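Cluncombe puts a price on the front row

CLUNCOMBE – The Cluncombe Library will start charging a deposit for its evening hobby classes on 21st February, after a winter in which a remarkable number of people signed up to learn things and then stayed home.

The deposit is $2. It comes back to anyone who shows up, which the library hopes will be everyone and which the front desk privately expects will not.

Program manager Yasaman Rezaei said the library took 200 sign-ups for its winter classes and saw 83 of those people in person. The bookbinding course did worst. It had a waiting list, and on its second night the instructor taught one man and his mother.

"People love to register," Rezaei said. "We get thank-you emails from people who never came."

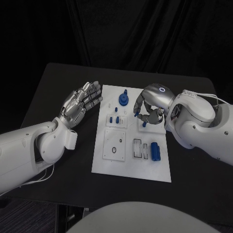 Blue and clear parts on a white board. Spring classes open for sign-up in April.

Regulars are split. Dorian Perrin, who has taken beginner watercolor four times and plans to stay a beginner, called the fee "two dollars' worth of guilt" and said he would pay it gladly if it meant a seat near the sink. Others at last week's public meeting felt a free library should be free, and said so for most of an hour.

The library looked at other cures first. Reminder texts went out in the fall, and mostly brought replies asking who was texting. A plan to overbook classes the way airlines do was dropped when the pottery room's fire limit came up.

Deposits can be paid at the desk in cash or by card. Refunds are handed out at the end of the first class – the end, Rezaei stressed, and not the break.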